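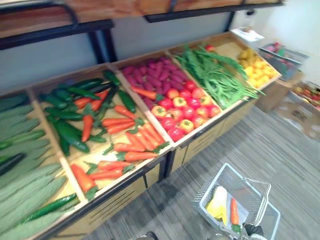 Manipulation-List > Methods and Results

Re: relabeling failed picks – does it help or does it only look like it helps?
From: Hakim Sinaga
Sep 7, 2022

Hakim wrote again, sorry, replying to my own thread. The quoted part is from July, when I was more cheerful.

> We have 1,000 teleoperated episodes on the Brullstead grocery task
> (take produce from the display, put it in the wire basket). 300 of
> them are failures by the task's own definition, nearly always the
> wrong item. My plan is to relabel each failure with whatever ended
> up in the basket and train on the lot. You asked for a carrot, you
> got a cucumber, so we say you asked for a cucumber. I expect this
> to be free data.

It was not free, though it was cheap. Three policies, same architecture, same training budget: successes only, everything with the original labels, everything with the relabeled instructions. The original-label one came last and I won't dwell on it. Relabeled beat successes-only on the carrots and the tomatoes and lost to it on the green beans, badly enough that I reran it with 2 more seeds before believing it. Same story each time.

My best guess is the mixed bins. The display has cucumbers and carrots sharing a bin, sweet potatoes and tomatoes sharing the next one, and a carrot lying across those two for good measure. When an operator misses in there, the accidental grasp is still a decent grasp of something, and the new label is honest. The beans are a different matter. They hang over the front of their bin, both grippers drag them about, and a relabeled bean episode is mostly a recording of someone going for something else with beans attached. The policy learned this faithfully. It now approaches beans as if by accident.

So I tried the obvious filter – keep a relabeled episode only if the gripper closed on one item and opened over the basket. That brought the beans back level with successes-only and kept the gain on the carrots. Filter code is in the Altach branch under relabel/, with the config.

To Chaimongkol's question about whether the wrist cameras matter: I don't know. All three policies used the head view plus wrists and I haven't ablated it. The Javar cluster is booked until somebody else's deadline passes.

If anyone has run relabeling on deformable or tangled things and had it work without a filter, I'd like to see the episodes. The success rate alone won't persuade me, as I have several of those myself.

Hakim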